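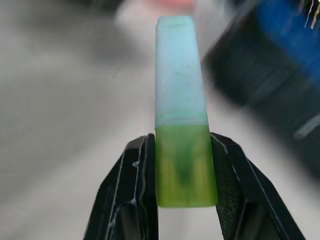

Reading time: 4 minutes

Bandlow Reading and Family Learning Program
Progress report to the Ferrand Fund, second period

This report covers the second period of the grant awarded to the Bandlow branch library for its early reading and family learning program. It should be read alongside the first report, which set out the staffing plan and the agreed measures. Spending is within the approved budget, and no change to the grant end date is requested.

Summary of progress

The weekly family sessions have continued without a break at the Bandlow branch and began at the Pridside branch in August. The Pridside start was one month later than planned. Repairs to the heating in the ground-floor meeting room ran over, and the branch manager, Lai-ching Ko, decided that sessions should wait until the room could be used in full. Families who had already signed up were offered places at Bandlow in the meantime, and several accepted.

Attendance at Bandlow has been steady. Thursday mornings remain the busiest time, and staff have had to turn families away from that session more than once. The evening session has been slower to grow. Parents who work during the day asked for it at the planning stage, but many have since told us that a 6:30 start is too close to their children's bedtime. The session will move to 5:45 for the next period, and attendance will be reviewed again after that.

Staffing and training

Two part-time reading assistants are now in post. Both completed the library's safeguarding course before working with families, and both have taken part in the read-aloud training led by Troels Holst. The training covers choosing books for mixed age groups, reading to a room in which children are moving around, and helping parents who are not confident readers themselves. Staff rated the last of these most useful and have asked for a follow-up session.

One post remains vacant. The outreach position at Pridside was advertised on two occasions, and the first round did not produce a suitable candidate. Interviews from the second round have been held and an offer has been made. Waqas Bukhari has covered the essential parts of the role in the meantime, chiefly contact with the health clinic and the two nursery schools nearest to the branch. The salary saved during the vacancy is shown as an underspend in the budget table submitted separately.

Book collection and home lending

The home lending bags have been the most popular part of the program. Each bag holds 4 picture books, a song sheet and a short note for parents, and may be kept for three weeks. The return rate has been better than we planned for, and the sum set aside for replacing lost books has hardly been used. We ask the Fund's permission to move part of that sum to the purchase of books in languages other than English. Families at Pridside have requested these often, and the branch's present stock is small and in poor condition.

Board books wear out more quickly than paper picture books, and a number of the most borrowed titles have been withdrawn because of damaged spines. Replacement copies are on order.

Records and reporting

The first report noted difficulties with the attendance records. Paper sign-in sheets were being typed up at the end of each month, and some were incomplete. Both branches now enter attendance in Cultusura, the system already used for room bookings, on the day of each session. Balakrishnan Salian has checked the records for this period against the paper sheets and found them to be in agreement. Paper sheets will no longer be kept after the end of the current period.

The parent survey was sent to all registered families. The response was lower than we had hoped, especially at Pridside, where most families had attended only a few sessions when it went out. The survey will be repeated in a shorter form, with 12 questions, and staff will offer help in completing it.

Matters for the Fund's attention

The demand for Thursday mornings cannot be met in the present room, which has a fixed limit on numbers. A second morning session would need additional assistant hours. A costed proposal is being prepared by Troels Dalsgaard and will be sent to the Fund before the next payment is due.

The Fund's written approval is requested for the transfer within the book budget described above. No other decisions are required at this time.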